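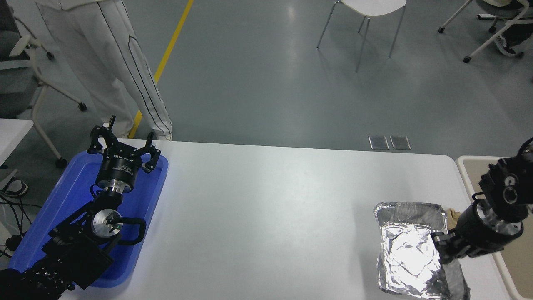 Figura 1 – Mesa de trabalho com o tabuleiro azul (à esquerda) e o tabuleiro de folha de alumínio (à direita).

3. Organização da bancada

O posto estudado é composto por uma mesa retangular de tampo branco, sobre pavimento com revestimento epóxi e uma linha amarela de demarcação. A tarefa consiste em separar e acondicionar material leve em tabuleiros. O grupo (Kausar Arain, Asif Minhas e Chie Kuroda) adotou uma divisão do tampo em duas zonas: a esquerda, reservada ao tabuleiro de plástico azul, e a direita, destinada ao tabuleiro de alumínio e ao pano.

O tabuleiro azul tem bordos levantados e arredondados, o que facilita a pega e a limpeza. O de alumínio é retangular e deforma-se com pouca força. As paredes enrugadas e a folha amarrotada no interior produzem reflexos intensos sob a iluminação do teto, e o próprio tampo branco apresenta encandeamento na zona central. Este aspeto foi registado como ponto a corrigir na ficha Fleltesex, preenchida em 21/09/2022.

3.1 Procedimento

Foram realizados 18 ensaios, cada um com duração máxima de 300 segundos. No início de cada ensaio, o tabuleiro azul é alinhado com o lado esquerdo da mesa e a folha é colocada no tabuleiro de alumínio. No final, este é retirado e a zona central fica livre para inspeção.

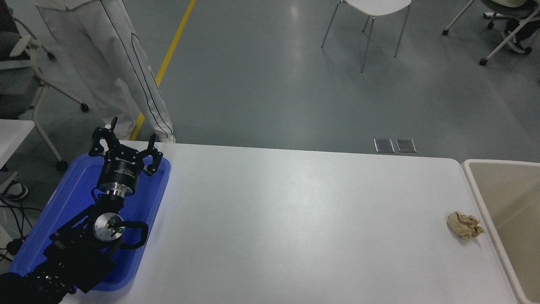 O pano bege não tinha posição definida no plano inicial. Na revisão de junho, a orientadora, Merja Leinonen, pediu que lhe fosse atribuído um lugar fixo – junto ao extremo direito do tampo, do lado do recipiente bege de rebordo branco. A alteração foi aplicada a partir do quinto ensaio. Os quatro ensaios anteriores mantêm-se na tabela, assinalados com asterisco, mas não entram no cálculo da média.

3.2 Limitações

A iluminância não foi medida, pelo que a análise dos reflexos é apenas qualitativa. O tampo mate atenua parte do problema, mas a folha de alumínio continua a ser a principal fonte de brilho. Não foi testado um tabuleiro de substituição com acabamento baço. Os tempos individuais constam do Anexo B.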